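What an Open Day Should Measure

Opinion

Oct 24, 2026

The open day at the Harthorpe site of Bronmont ran for most of an afternoon and covered two subjects: a robot arm that folds clothes, and the way the data behind it is recorded. The arm got the large room, the stage lighting and the rows of chairs. Data recording got a side session with a slide deck and a handout. My argument is that the two were given the wrong shares of the day, and that buyers who attend events like this one should ask for the schedule to be reversed.

Start with the arm. It was fixed to a table with a plain gray top. A staff member set down a cotton T-shirt, already flat, collar toward the base. The arm folded it in 53 seconds. This was repeated with other shirts of the same cut, and the result was consistent enough to be dull. In an industrial setting dull is a compliment. The trouble is that the test conditions were most of the result. Cotton jersey creases where it is told to crease. It lies still on a hard surface. It has no buttons, no trim and no pile, and its edges are easy to find with a camera mounted overhead.

A laundry service does not receive that garment in that state. I ran intake for a contract laundry in Mundon before I began writing about equipment, and the items that cost us time were never the shirts. They were knits that stretched under their own weight, fleece that hid its own hem, and anything with a fastening that could catch on a neighboring piece. If a machine handles 90 percent of a load and stops on the rest, somebody has to stand next to it. The labor saving then depends almost completely on how often it stops, and no figure for stops was given at Harthorpe.

The side session was closer to the real problem. The method shown was the hand-held kind: a person holds a gripper in each hand, does the job in an ordinary room, and the recordings are used to train a policy for an arm with similar jaws. The handout showed the work on a bed, with a fuzzy white cardigan as the garment.
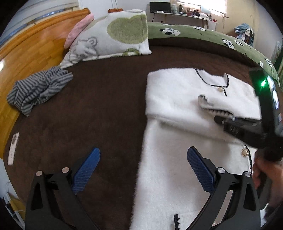

Handling a cardigan with black trim and pearl buttons, with the second gripper pressed on the fabric near a fold.

Compare this with the gray table. The surface is a bed sheet, and it can move with the garment. Other things are lying on it, including a striped garment bunched up on the left and a remote control. The cardigan has a long pile and a contrasting edge, and part of it is folded over so that the edge appears where a simple model of the garment would not expect it. Every one of these is a source of error for an automatic system, and every one is normal in a home.

The presenter spent most of the session on throughput. One operator can record 2000 short clips in a working month, we were told, at a cost well below that of driving an arm by remote control. I have no reason to doubt it. Cost per clip is still a weak measure of a data set, in the same way that cost per page is a weak measure of a manual. Clips of one operator handling one cardigan on one bed have limited value past a certain point. What matters is the spread of fabrics, surfaces and starting states, and whether the clips that went badly were kept.

On that last question the answer was vague. Failed attempts are "reviewed," which can mean labeled and retained or can mean deleted. The difference is large. A policy trained only on clean grasps has no record of what a poor grasp looks like and no example of how to recover from one. Anyone who has trained new staff on a folding line will recognize the point. You show them the slipped corner and then you show them how to pick it up again.

A further issue is contact. Hard parts can be located by sight. Plush cannot be judged that way with much confidence, because the visible outline is the tip of the pile, and the cloth that carries the load sits somewhere underneath. A jaw that closes on the outline may be holding fiber and nothing else. I have seen staff make this mistake with bath mats, and they have the benefit of feeling the slip in their fingers.

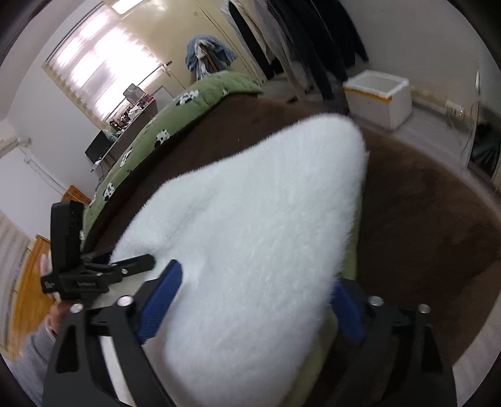

White plush between the jaws of one gripper, with the finger of a second on its lower left.

The blue pad on the right is against the plush or very close to it. From a still I cannot say which, and I doubt a vision model could do so reliably either. Hand-held recording has a specific weakness at this point. The operator feels the resistance of the cloth through the handle and adjusts without thinking. Unless the device also logs force or jaw position with enough resolution, that adjustment reaches the training set as an unexplained motion. I asked what was logged besides video and pose. The reply was that additional sensing is on the roadmap for May.

It would be unfair to single out this company. The Ross trade show earlier in the year had the same format: a fixed arm, a prepared item, a short cycle, applause. Visitors reward it. A finished fold is easy to photograph, and a session on data coverage is not. Vendors respond to the people who turn up, and the fault is partly ours for arriving with cameras and leaving without numbers.

There is a case for the staged demonstration. It shows that the hardware is repeatable, that the safety stops work with the public nearby, and that the software can run through an afternoon without a restart. Those are real requirements, and I have attended events where they were not met. A controlled test also lets a visitor compare one machine with another, which a pile of mixed washing does not. I would keep it. I would cut it to 12 minutes and put it last.

The rest of the program should go to conditions. Let visitors bring a garment and record what happens to it, including the failures. Publish the number of stops per load and how long a person needs to clear each one. List the fabrics in the training set by type, and state which surfaces they were recorded on. Say plainly whether failed clips are kept. None of this requires a vendor to reveal its model or its source code.

Buyers can push for this without waiting for the industry to agree on a standard. Before accepting an invitation, ask whether outside garments are allowed. If they are, bring a cardigan with a long pile and buttons down the front, drop it on the table without straightening it, and start the clock at that moment. The next Bronmont open day is planned for the Mundon site. I have asked in writing whether I may bring my own laundry, and have not yet had a reply.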